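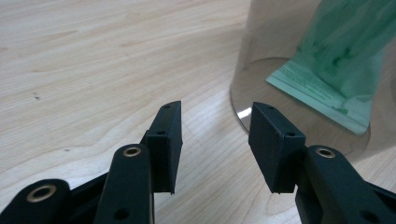

Table grain, light wood

Taping old shows off the shelf: tips from a household with 234 VHS cassettes

Rewind before you copy. A tape left mid-sitcom since 1991 sticks there, usually during the ads.

Clean the heads every 5 tapes. Ours is a Sutell deck, which eats game shows and spares the news.

Label by what's on the tape. The spine says "Wedding" and it's three hours of snooker.
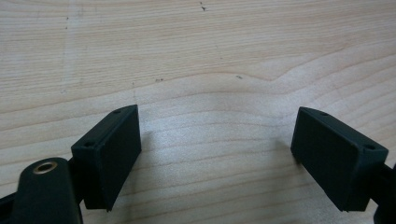
Wood with a slight gloss

Keep the good episodes on two drives. Leave the weather forecasts till January.

Posted Dec 1, 2023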